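Notebook, Irkside print room
16 January 2026
Multilingual wall chart, "Please" and "Thank you" sheet, proof 3

Proof 3 came off the Norley at 151 lpi on the 170 gsm silk. Trim is square. Black holds on the small type down to 6 pt, but the Thai and Amharic lines fill in at that size. Raised both to 7.5 pt and left the Latin scripts alone.

Language count is now 30. Two were dropped from proof 2 for lack of a checked translation, and two were added from the June list. Arabic and Urdu were set left to right again after the file passed through the Sterkska export. Same fault as last time. Workaround is to outline those two lines before export and keep a live-text copy in the source folder.

Pronunciation guides go in gray under each phrase. At 50 percent gray they read fine at arm's length and vanish at classroom distance. Changed to 70 percent. Tested from the back wall, legible.

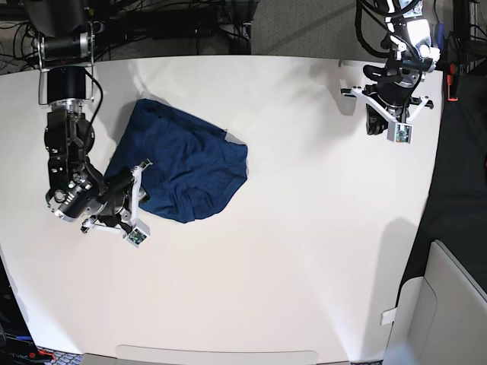 Mulcahy objected that the guides should come off the sheet altogether, on the grounds that English respelling gives children the wrong vowels and teachers end up correcting it. The suggestion was to move them to a separate teacher card with IPA. Not decided. A card adds a second plate and a fold. Kept the guides for proof 4 so the two versions can be compared side by side.

Lamination: 75 micron matte, both sides. Slight silvering over the dark blue header, worst at the left corner. Raised the roller temperature one step and slowed the feed. Second sheet better, third sheet clean. Settings written on the lid.

Word list file stands at 2,213 entries across the whole series. Duplicates still present under Portuguese, where the European and Brazilian forms were entered under one code. Split these before the "Numbers" sheet is started.
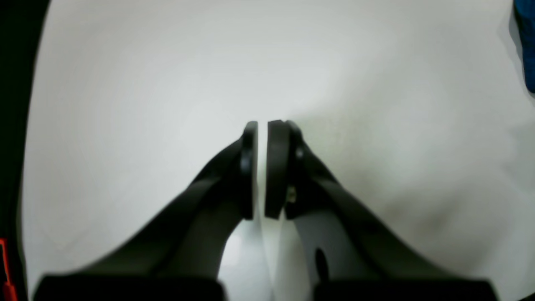
Does the chart need flags next to the language names? Leave them off, as several of the languages are shared by many countries and the space is better used for the larger type.

To do for proof 4:
Rerun Arabic and Urdu with outlines, check joining forms by eye.
Move the Welsh line up, it sits too close to the trim.
Swap the yellow speech bubble for a darker one, white text is lost on it.
Print 14 copies, A2, no lamination, for the reading group schools.
Order more matte film, the roll has about a third left.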